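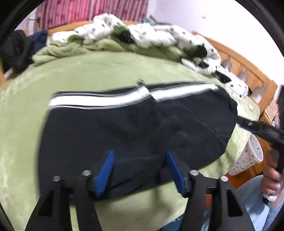 Who empties the break room bins when the contract cleaner is absent?
The shift lead for that floor, before 5 p.m., with the entry initialed on the log sheet.

Destavau Office Services
Shared areas checklist, Jarnport site, floor 2
Inspected Nov 24, 2022

1. Desk-side bins emptied: OK
2. Break room bins lined: OK. Liners low, reorder from Jugah.
3. Refrigerator cleared of unlabeled food: FAIL. Second time on this floor.
4. Supply closet locked: OK. Key tag 146.
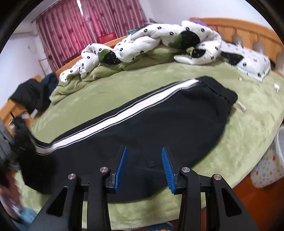
5. Copier room floor clear: FAIL. Paper boxes stacked in front of panel 464. Move to closet and recheck.
6. Sink and counter wiped: OK
7. Cleaner sign-in sheet current: Partial. Two entries without times.

Open items carry over to the February inspection.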